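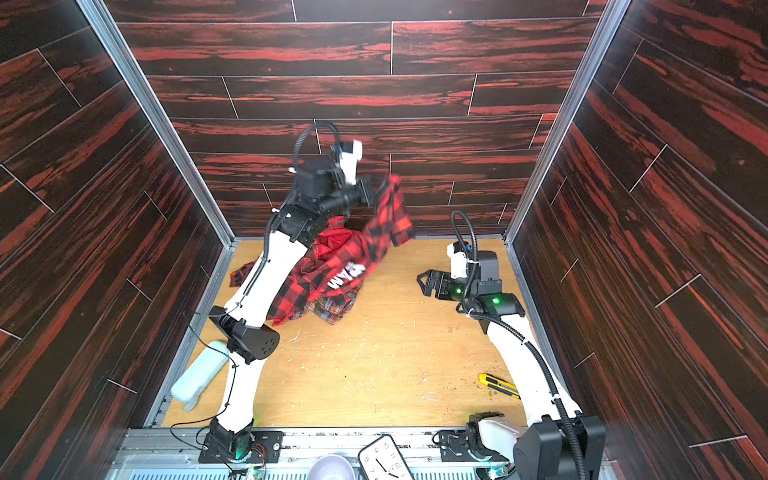

Section 5. Setting up the two-arm garment cell

5.1 Before you start

This section covers the first set-up of the Bremard two-arm cell and the checks to be repeated after any arm has been removed. It applies to cells supplied with the Wirnon controller. Revised January 8, 2018.

CAUTION: Switch off the supply at the wall and wait 80 seconds before touching a base mount or a cable.

5.2 Fixing the arms

1. Place the left arm on the front rail so that the holes in its mounting plate meet the slots in the rail. Fit all bolts by hand before tightening any of them.
2. Tighten the bolts in a cross pattern to 11 Nm.
3. Repeat for the right arm.
4. Push each upper link gently from side to side. If the base moves on the rail, slacken the bolts and begin again at step 1.

5.3 Cables

5. Run the corrugated conduit from the wrist back along the arm. Leave a free loop at the wrist large enough for the gripper to turn fully in both directions.
6. Hold the conduit to the link with the white ties supplied. Do not pull the ties tight enough to flatten it.
7. Tie back any thin wire that hangs from the lower part of an arm. A hanging wire may be caught at the elbow.

Note: Cells fitted with the Cluvano wrist camera need a longer loop. See Section 7.

5.4 Power and first movement

8. Clear the floor of knives, hand tools and debris, and close the front guard.
9. Switch on. Check that the green lights on the right wrist and gripper are lit. If either stays dark after around 2 minutes, switch off and reseat the wrist connector.
10. Send both arms to the rest position from the controller menu.

5.5 Trial lift

11. Lay a few garments in a loose heap on the floor of the cell, within reach of the left gripper. Patterned shirts are suitable.
12. Run the trial lift with the left arm. The gripper should close on a single fold and raise it while the right gripper stays open and clear of the heap.
13. Repeat with the arms exchanged.

CAUTION: Do not reach into the cell to free a caught garment. Press the stop button first.

Record the result on the Lindqvist service sheet. The bolts are to be checked again in February and at each yearly service.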